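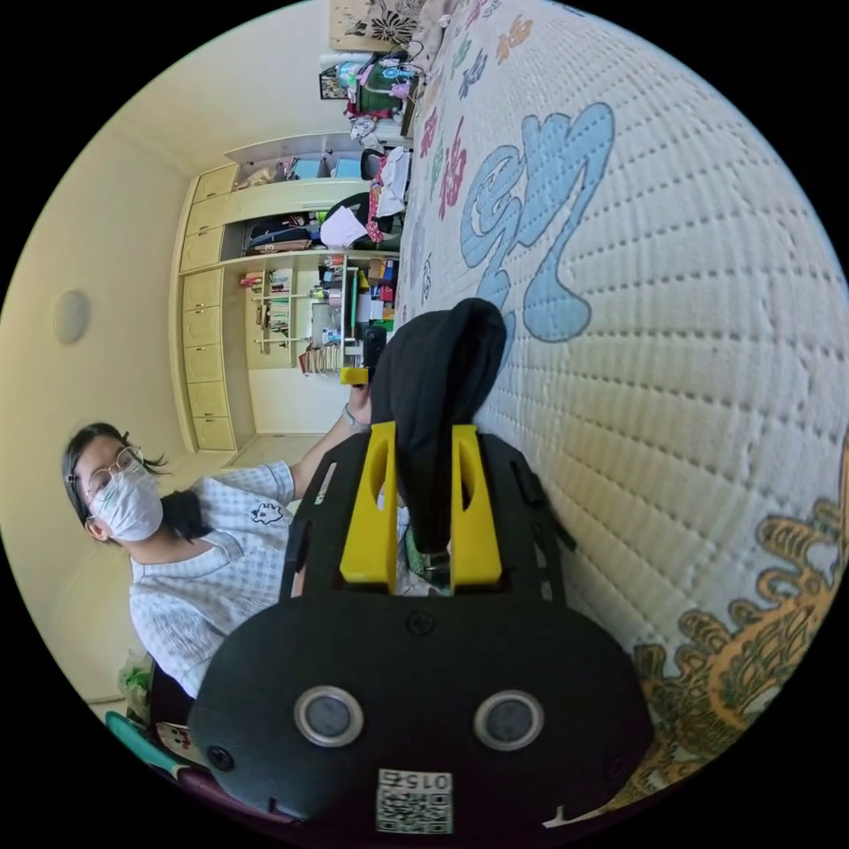 The Bedroom Reset

By Siebe Goossens

I own 27 pillowcases. I know this because I finally emptied the linen shelf onto the bed one evening and sorted the whole heap into piles, and I had to sit down for a minute afterward. Two people sleep in our apartment! Two! And one of them (me) folds the same pillow in half every night and ignores the spare.

The shelf was supposed to be a quick job. I wanted a clean quilted cover for the mattress, the thick stitched kind that feels a little like lying on a ski jacket, and I couldn't find the good one. So out came everything. Under the sheets I found a beach towel, a bag of other bags, a Nutia heating pad with no cord, and a tablecloth we've been accusing my sister-in-law of borrowing since March. I owe her a phone call.

Start with the bed

My mother's rule was that you make the bed before you touch anything else in the room, and I spent most of my life thinking this was just her being bossy. She was right, though. A bed is the biggest flat thing you own, and once it's stripped and clean you've got a sorting table. I pull everything off down to the mattress, vacuum the seams with the skinny attachment, and then put on a fresh cover before a single shirt comes out of the closet.

I'm fond of covers with some pattern on them, by the way. For years I bought plain white because that's what hotels do, and then I bought one with a ridiculous flower border from Hendriks, the discount linen place near the bus station, and it made me happy every laundry day. It goes under a sheet! Who cares! Get the cartoon one.

Putting a quilted cover on by yourself is its own sport. I do the far corners first, the ones against the wall, while I still have patience. Then I kneel on the middle so it can't creep, hook the near corners, and smooth from the center out with my forearms. If the stitching makes squares, you can use the lines to see whether you've got it on crooked. Mine is always crooked the first time.

The built-in

Our closet came with the apartment, and I've had a long argument with it. It has tiny drawers, which are useless for sweaters and perfect for socks, chargers, and the birthday candles I keep buying. The open shelves are the real trouble. An open shelf is very honest about you. Mine had folded jeans on one level, paperbacks on the next, then a layer of boxes I hadn't looked inside since we moved.

I tried matching bins once. I bought six from a line called Vellel, all the same oatmeal color, and for a month it looked like a catalog and I couldn't find a thing. Was it the third bin or the fourth? I've gone back to boxes in all different colors and sizes, shoeboxes and cookie tins included, and I know exactly where the batteries are. (Green tin. Second shelf.)

Bags get one shelf to themselves now, standing up like books. When the shelf is full, one has to leave. I've broken this rule already for a canvas tote from the Tisuro street fair, but it was raining and I needed something to carry the plums in.

The chair

Everybody has the chair. Ours is by the closet and I haven't seen the seat of it in any meaningful way for years. I've made peace with it holding things that are too worn for the drawer and too clean for the hamper, on the condition that it gets cleared on Sunday night. Some Sundays it gets cleared. On the others I hang a shirt over the back to make it look intentional and go watch TV.

As for the pillowcases, I kept the ones with a partner and the blue one that has no partner but is very soft. The rest went to the animal shelter, where a nice young man took the bag and asked whether I had any towels. I've got a whole shelf of those to get through next.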